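Forums New posts Members Rules Log in Register

Boards > Around the House > Kitchen & Cleanup > Is the Nestora sorting cabinet worth it?

We use cookies to remember your login and count visits. Accept all | Manage choices

Is the Nestora sorting cabinet worth it?

dripline_dee
We're redoing the mudroom in September and my husband has fallen for the Nestora pull-out recycling cabinet. Four compartments, soft close, little engraved tags. With the side panels and the drawer kit it comes to 2399 before delivery. I keep looking at that number and thinking it's a trash can with a door on it.

Does anybody own one? Does it change how much you recycle, or do you just feel better about the same pile of stuff? The brochure says "households sort more when sorting is beautiful" and I'd love to know who checked.

mossback552
Don't. We had the Pama version in our last house, same idea, and the compartments were sized by somebody who has never seen a cardboard box. Cans fit. Nothing else did. All the boxes ended up leaning on the wall in the garage where they'd always been.

grout_expectations
I'll disagree with moss. I've had the Nestora for two years and I like it. Drawers run smooth, it wipes out easily, and my kids use it without being yelled at, which they never did with the blue tub. Is it 2399 worth of like? Depends what you spend on other stuff. I know people with a coffee machine that cost that.

mossback552
Your kids got two years older in that time, though. Could be that.

grout_expectations
Could be. They still leave wet towels on the bed so I'm giving the cabinet some credit.

tall_order
Before you spend a dime, read your hauler's list. Ours takes everything in one cart. Single stream, all mixed. I spent a whole winter keeping four containers separate in the pantry and then stood at the window and watched it all go into the same cart and the same truck. I was the one who tipped it in there, too. If your town is single stream then all those compartments are decoration.

dripline_dee
Ours is two carts, paper in one and containers in the other. So the most I'd need is two bins plus the trash. That's a good point and it's going to make me unpopular at dinner.

hollowell_rd
Is there a deposit where you are, dee? That changes things. We get money back on cans and some bottles, so they have to be kept apart from the regular containers or you're throwing it away. I keep three going. None of them cost more than lunch.

tall_order
What does the deposit come to in a year, out of curiosity? Everybody tells me it adds up and then they won't say to what.

hollowell_rd
I wrote it down last year because my sister said the same thing. 296 dollars. Two adults and a teenager who lives on seltzer.

tall_order
OK, that's more than I'd have guessed. Minus gas to the return center?

hollowell_rd
It's next to the grocery store. I'm there anyway.

quarterturn
I'm going to be the grump about labels. Half the sets they sell make no sense. I looked at one from Felter where the tags said Glass, Bottle and Recycling. So where does a glass bottle go? It's recycling and it's glass and it's a bottle. People stand there holding the thing and then put it in whichever one is closest. If you have to stop and think, it's already failed.

grout_expectations
It's not that deep. You tell your family once and they learn it.

quarterturn
And the babysitter? And your in-laws at Thanksgiving?

hollowell_rd
Soft bins and a printed card work fine, to get back to the price question. Same sort of thing as this:
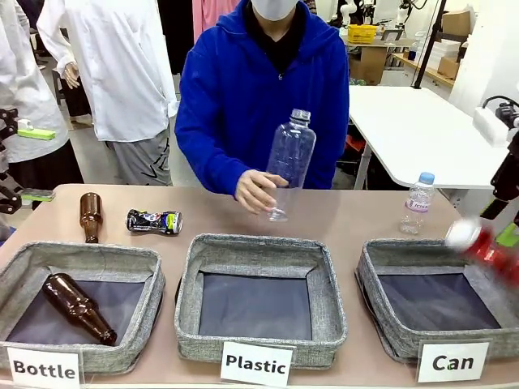
Fabric bins with cards for Bottle, Plastic and Can

Three squares of fabric and some card stock. You can fold them up when company comes.

quarterturn
Thank you for making my point. Bottle, Plastic, Can. The bottle in that person's hand is a plastic bottle! It's over the Plastic one, and I'd have gone for Bottle. Two sensible people, two different bins.

hollowell_rd
So write "glass" on the card. It's a card. Try that with an engraved tag.

mossback552
My problem with fabric is drips. There's always a swallow left in the can, I don't care how well you think you rinsed it. Give it a month of warm weather and see how the bottom smells.

hollowell_rd
I put a bag in mine. Before that I hosed the liners off on the porch, and they did take forever to dry, so I'll give you that one.

tall_order
For what it's worth, Danzer has a plain steel two-bin pull-out that screws into an existing base cabinet. My brother-in-law paid 350 for his. No tags, no brochure. One of the slides was stiff out of the box and he had to take it apart and put it back, so I wouldn't call it perfect. But it holds a real amount and you can hose it.

grout_expectations
I looked at the Danzer when we were buying. Felt flimsy in the store. The floor model had a drawer that didn't close all the way.

tall_order
Floor models get yanked on by every kid in the county. I don't put much weight on that.

dripline_dee
Thanks everybody. I measured the base cabinet tonight and the Danzer would fit if I move the vacuum. Husband says it "looks like a garage." I said the mudroom is where we keep a snow shovel.

I did email Nestora to ask where the sorting claim came from. What I got back was a link to the same brochure and a discount code, good on orders over a minimum that happens to be just above what we'd be buying.

mossback552
That's your answer then.

grout_expectations
In fairness every company does that with codes. Doesn't make the drawers worse.

quarterturn
Doesn't make the claim any truer either. dee, if you go with the Danzer, does it come with dividers, or is it just the two big buckets? I can't tell from their site and the drawing shows both.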